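Budget for the Bench, Then for the Arms

By Ifigeneia Giannakopoulos

Every spring the same form comes around. Department heads at technical colleges, contract labs and mid-sized manufacturers are asked to list the equipment they expect to need, with a price beside each line.

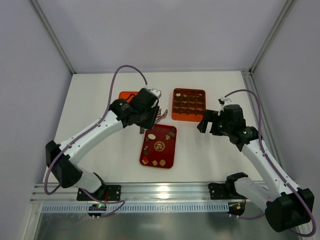

The form has served its purpose well for ovens, lathes and microscopes. It serves poorly for robotic workcells, and institutions that continue to rely on it will go on buying machines they cannot afford to use.

My argument is a narrow one. I do not question whether small organizations should own two-armed manipulation equipment. Many should, and the case grows stronger each year as prices fall. My concern is with the way the purchase is planned. The request that reaches the finance office almost always names the arms, sometimes the grippers, and very little else. The arms are approved, the order is placed, and the remaining costs then arrive one at a time over the following year, each too small to be refused and none of them foreseen.

Consider what a pair of arms requires before it can sort a tray of small parts into compartments. It needs a rigid surface and rails that will accept the mounting brackets. It needs walls or some other enclosure, so that the background is plain and the work area has a settled limit. It needs power, control electronics, and cabling long enough to follow each arm through its full reach without pulling. It needs lighting that does not change with the time of day. None of these items is exotic, and most of them can be had from an ordinary industrial supplier. They are nevertheless left off the form, and the reason is easy to see: no one thinks of a table as part of a robot.

When I advised on the Gustbridge technical program, the original request consisted of 2 arms and 2 grippers. The equipment was delivered in good order and stayed in its crates for 8 months. The college had no table stiff enough to hold it and no money left in that year's allocation to purchase one. The dean, who had defended the expenditure before a skeptical board, was obliged to return to that board and ask for more. I do not believe the institution was careless. It followed the form, and the form asked for the machine.

The second omission concerns the work itself. A cell intended to handle small mixed objects must have small mixed objects to handle, together with the trays, bins and dividers that hold them. These articles are inexpensive and they wear out. Pieces are dropped, chipped, bent and lost under the bench. Trays warp. Staff bring in substitutes from home, and within a few months the task being practiced is no longer the task that was written down. A modest yearly sum for consumables would prevent this. At Londia, a packaging contractor with a single two-armed cell, the sum was fixed in the first year at 330 dollars per month. The plant manager was teased for budgeting what her colleagues called toys. Her cell has run the same set of tasks, with the same containers, from the beginning, and her results from one quarter can be compared with her results from the next. Few of her peers can say as much.

The third omission is labor. Grant makers and boards like to see automation presented as a saving in staff time, and applicants oblige them. In the early years it is seldom so. Someone must set out the pieces and reset them after each attempt. Someone must check the brackets for looseness, replace a worn finger pad, and reroute a cable that has begun to rub. In my experience a small cell in regular use takes 6 hours of skilled attention a week, apart from the hours of whoever is directing the work. Those hours belong in the request. If they are left out, they will be taken from a technician whose time has already been promised to something else, and that technician will come to resent the equipment.

It may be objected that a fuller request is a larger request, and that larger requests are refused. I have heard this from department heads whose judgment I respect, and there is some truth in it. A finance office that sees one modest figure will often approve it, where a complete figure would be sent back for another year. The practice is understandable. It is also a kind of borrowing against the good will of the people who sign the checks, and the debt comes due quickly. The second request from a department that understated its first is read with suspicion, and properly so.

A related objection holds that complete packages are available, and that a buyer who wants certainty should pay for one. Petridis, the integrator most often used by the colleges in my region, will supply a finished cell with table, enclosure, wiring and training at a single price. For some buyers this is the correct choice. I would only caution that a package settles the first year and leaves the later ones open. The contract should state plainly who supplies spare grippers, at what price, and how soon. It should state whether the table and rails follow a common pattern, so that a bracket can be moved or a second station added without returning to the same seller. Clukinico, a small assembly firm, discovered after signing that its enclosure could be altered only by the integrator's own crew – a condition that appeared on the last page of the agreement and had been read by no one in the building.

What, then, should the form ask? I would retain the present line for the machine and add four beneath it. The first would cover the bench, rails, enclosure and lighting. The second would cover cabling, electronics and spare parts for two years. The third would cover trays, containers and work pieces, as a recurring expense. The fourth would state the hours of attention required each week and name the person who will give them. A request with any of these lines blank should go back to the department with a courteous note, before it reaches the board and not after.

I would add one matter of timing. The bench should be bought first. It is the least costly of the large items and the least likely to be outdated, and a department that has installed it will have measured its room, traced its power supply and settled where a person may safely stand. Those decisions often change which arms are wanted. A shorter reach may be enough. A single arm may be enough for the first year. Both are agreeable discoveries when made ahead of the purchase order, and costly ones afterward.

Requests for the coming fiscal year close in April at most of the institutions with which I work. There is still time to amend them, and department heads who have listed only the arms should ask for their forms back.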